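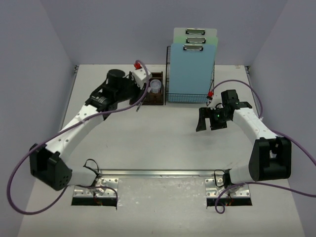
Evening Tutor, Adult Reading and Writing (part-time)
Mivstead Adult Learning, Ornholm Road site

We are looking for a part-time tutor to teach reading and writing to adults in our evening programme. The post starts in February and is paid for all teaching hours, plus preparation and marking time.

About us

Mivstead Adult Learning runs daytime and evening courses for people aged 19 and over. Last year 137 learners enrolled on our English courses. Many work shifts, look after children or parents, or have come back to study after a long gap. Just over half speak English as a second or third language. Classes are small and we keep them that way.

The English team is led by Brigitta Marti. You would work most closely with Joris Mertens, who teaches the daytime groups, and Houda Shehata, who runs learner support and the drop-in desk.

The work

You will teach two groups, each meeting on two evenings a week from 6.30 pm to 8.30 pm. One group is working on basic reading and spelling. The other is preparing for a level that lets learners move on to college courses, and spends more time on longer texts, note-taking and planning written work.

You will:
plan and teach four sessions a week in term time
carry out a short first assessment with each new learner
set and mark written work, normally within a week
keep registers and progress notes up to date
ring or message learners who have missed two sessions in a row
come to one team meeting a month (paid, usually 4 pm)
help at the two enrolment evenings each year

Attendance goes up and down in evening classes. We expect tutors to plan sessions that someone can rejoin after a week or two away, and to keep a folder of catch-up work for each group. Joris has built up a good stock of materials that you are welcome to use and change.

Hours and pay

The post is 9 teaching hours a week, made up of eight hours in class and one hour of one-to-one support, over 34 weeks. Preparation and marking are paid on top at the normal tutor rate. There is also a yearly training allowance, which can go towards a further teaching qualification. Travel between sites is paid where needed. Most teaching is at Ornholm Road, but the spelling group may move to the Floltdale library in the summer term.

What we need from you

A teaching qualification, or one you are close to finishing. Experience of teaching adults, paid or unpaid. A sound knowledge of how reading and spelling are taught to beginners — we will ask about this at interview. You should be able to explain grammar in plain words and give feedback that a nervous learner can use.

It would help if you have also taught learners with dyslexia, or people who did not learn to read in their first language. Neither is required.

You will need a background check before you start. We arrange and pay for it.

What you can expect from us

New tutors are paid to sit in on two classes before they teach their own. Houda will go through the learner records with you, and Brigitta will visit one of your sessions in the first half term and talk it over with you afterwards. There is a shared staff room with a printer and lockers. The site has a car park that is free after 5 pm, and the last bus towards Floltdale leaves from the main gate at 8.50 pm.

How to apply

Send a CV and a letter of no more than two pages to Jelle Postma in the staffing office. In the letter, please tell us about a learner or group you have taught who found reading hard, what you tried, and what you would do differently now. Leave out names and anything that would identify the person. We do not need certificates at this stage.

Please quote reference 2528 on your letter. Applications by post should go to the Ornholm Road office and can be handed in at reception until 8 pm on teaching evenings.

Interviews will last about an hour and include a 15-minute teaching task with members of staff. We will send the text for the task in advance. If you need any changes made for the interview, such as large print or a ground-floor room, tell Jelle when you apply.

For an informal chat about the post, ask at reception for Brigitta Marti. She is usually free between 2 pm and 4 pm.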